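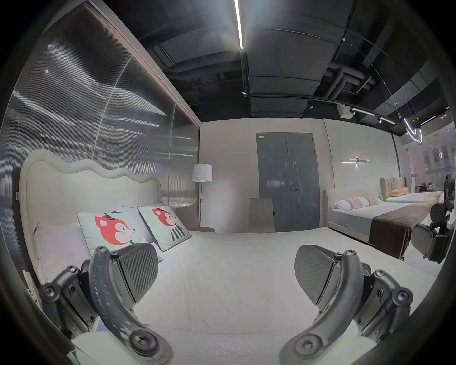 Fig. 7.1 A bed with a white sheet, a scalloped headboard and two fox cushions.

Chapter 7. The Bed and Its Coverings

By Zoriana Nazarenko
Sep 21, 2026

In the previous chapter we studied the floor and the walls of the bedroom. Now we come to the bed. In most bedrooms it is the largest object, and the eye goes to it first. For this reason a student of housekeeping must learn to make it well before she or he learns anything about curtains or lamps.

We begin with the sheet. A white sheet is simple to wash, but it shows every fold. Lay it over the mattress with the middle crease along the center of the bed. Pull first at the head, then at the foot, and only after this at the two sides. Smooth it with the flat hand and do not hit it. My teacher, Khrystyna Ostapchuk, kept 616 beds in order at the Oltach rest house, and she asked us to do the corners again until she was satisfied.

After the sheet come the pillows. They lean against the headboard, and the decorative cushions stand in front of them. A headboard with a wavy top is already a strong shape, so two cushions are enough for it. If they carry a printed figure, as a fox in a black hat, the head of the figure should be up and the face should look into the room.
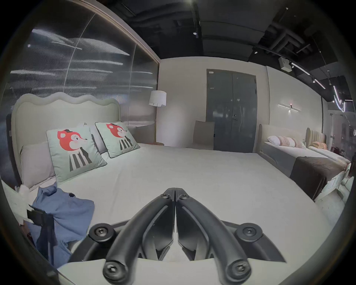 Clothes and towels are a separate question. Many people leave a cloth on the corner of the bed in the morning and intend to return for it. In a home this does no harm. In a guest room, the corner must be free before the bed is called finished. Pick up each cloth alone and feel inside the folds, where small things like to hide. At Oltach we lost a guest's key in this way one April, and it came back from the laundry.

The upholstered headboard needs its own care, and a pale one shows dust along the upper edge. Use a soft dry brush and follow the curves from one side to the other. Stains are treated in Section 7.4.

Before you read Section 7.1, make your own bed and write down the steps in the order you did them.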